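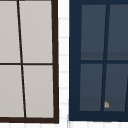 The Flokden Cup

On the morning of the Flokden Cup my aunt Yoo rang the loft at five to ask whether the birds had slept. I told her they had, all 30 of them, and Protano had slept so hard he'd fallen off his perch and carried on at floor level.

"Good," she said. "A rested bird is a rude bird. Bring him."

Oh, I loved race days! The van smelled of corn and wet newspaper, my uncle sang the wrong words to everything, and the whole of Zanetent came out in slippers to see the baskets go past. It was 161 miles from the release point to our back wall, over the moor and the estuary and then (this was the bit that lost people their birds) straight through the hawks at Pell Quarry.

By nine the birds were up. The phone went, my aunt wrote the time on her wrist in biro, and then there was nothing to do but wait.

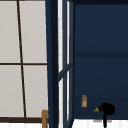
Dymphna Breathnach

We were terrible at waiting. My uncle swept the yard twice and then swept the bit of lane that belonged to the Hallorans. I filled the water, emptied it, filled it again. My aunt stood with her chin up and her bad hip against the gate, and every gull for miles got called a pigeon.

"There!"

"Gull."

"There, then!"

"Also a gull, Yoo."

Noon came, and the first of ours dropped in, a little blue hen with no sense at all who had somehow beaten the lot of them. We cheered until she took fright and went up on the chimney, where she sat for eight minutes while the clock ran and my aunt called her every sweet name she knew, and afterwards several others.
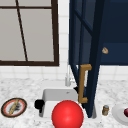

Protano was the one we wanted, though. He was eleven years old and had no business racing, and he'd won the Cup before I could walk. At two my aunt sent me in to make the tea, and I stood in the kitchen of that house with my back to the white tiles, listening so hard for wings that I let the kettle boil itself nearly dry. There were 1147 birds in the race that year. I only cared about one, fat and grey and bad-tempered, and I promised him out loud all the peanuts in the county.

Three o'clock. Four. My uncle stopped singing.

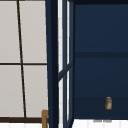
Mrs Halloran called over the wall that hers had come in ragged from the east, and that if the wind had pushed them out over the water he'd be late but he'd be coming, the old ones always went the long way round the quarry.

"He's not old," said my aunt.

"He's older than my car, Yoo."

And they both laughed, and it was in the middle of the laughing that I heard him. You do hear them first, that creaky whistle off the wings. He came in low over the Hallorans' washing, walked the last yard along the wall as if he'd been to the shop, and bit my uncle on the thumb.

Seventy-third! We had cake anyway.

14 comments | 52 shares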